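The Prullham Road Bus

The 13 was late. Of course it was late, it was Wednesday and raining and Noura had the cake.

Not a good cake. Lemon, sunk in the middle, her mother's tin. She'd wrapped it in a dish towel and put the towel in a grocery bag and now the bag was going soft at the bottom. She held it with both arms. Like a baby, a man at the stop told her. She did not answer him.

Selim Keskin was leaving at six. That was what Sawsan had said on the phone, six, maybe before, he's got the van already, are you coming or not. And Noura had said I'm at work. And then she'd looked at the clock and taken off her apron and walked out past the ovens with flour all down her sleeves.

Five-ten. No bus.

She hadn't talked to him since May. Since the wedding, his cousin's, the hall in Satti with the bad carpet. He'd asked her to dance and she'd said in a minute, and then stood by the coats for an hour. Stupid. And after that he quit coming into the bakery. Or he came in when she was off, Imad said. Bought two rolls, asked nothing.

Five-twenty. Bus.

She got on, dropped her change, picked up most of it. The driver was Ayman Zoubi from down the hall, who never charged her if the bus was empty, but the bus was not empty.

"Cake?" he said.

"Cake."

"Who died?"

"Just drive, Ayman."

He drove. He drove the way he always did, like there was a full bowl of soup on the dashboard. Every light on Prullham Road. A woman got on with a stroller, a kid got off to throw up, got back on. Noura stood near the front and watched the wipers go. She practiced. Hi. I heard you're going. No. I brought you something. No no. I was by the coats because I can't dance, I never could, I was too embarassed to say it.

That one was true so it was no good.

"He owes me 200," Ayman said, not turning around.

"Who does?"

"Keskin. That's where you're going, right? Tell him he owes me 200. For the tires."

"How do you know where I'm going?"

"Everybody knows where you're going."

The woman with the stroller looked up. Noura's ears went hot. Gulomham next, said the speaker, in its lady voice, and it wasn't Gulomham next, it hadn't been right since the winter. Two more stops. Five-forty-one.

Then the bridge. Then brake lights, a whole string of them, red all the way up the hill.

Ayman put it in park. He let out a long breath. He looked at her in the big mirror and then he looked at the cake and then he opened the front doors, which he was not aloud to do, not on the bridge.

"Stairs on the left side," he said. "Cuts out the whole hill. Go on."

She went. Rain straight down her neck. The bag gave out halfway up the stairs and she caught the tin against her stomach, lost the towel, left it. A hundred steps, two hundred, who knew. Her shoes were work shoes and they slid. At the top she could see Sawsan's building and the curb out front and a white van with the back doors open.

Open. Okay. Open was good.

Sawsan Chidiac was under the awning holding a lamp. She saw Noura and she didn't wave, she just turned around and yelled into the building. "Selim! Get down here! Leave the stupid chair!"

He came out with the chair anyway. Upside down on his head, legs in the air, so he couldn't see who it was till he'd set it on the sidewalk.

"Oh," he said.

All the practice went out of her. The lid had come off somewhere. There was rain in the cake.

"I can't dance," said Noura.

He looked at her a while. Water ran off his nose. Then he turned the chair right way up on the sidewalk, wiped the seat with his sleeve, and sat down on it, like a man with no van and nowhere to be.

"Did you bring a fork," he said.

Wrote this one on my lunch break and typed it up fast so go easy on the spelling. Next up is Selim's side of it, same afternoon, starts in the apartment with the lamp. I keep changing his job. First he fixed tires, then he drove for a bakery, now I'm thinking assembly work, a bench with a long white board down the middle and a blue gear held over the far end of it, two white robot arms leaning in from either side till the hands almost meet. He'd stand there and think about the coats. Might be too much. Title is probably Flukasus, that's the town he was driving to. 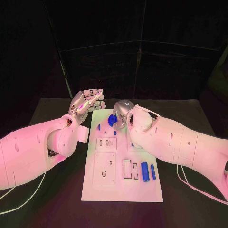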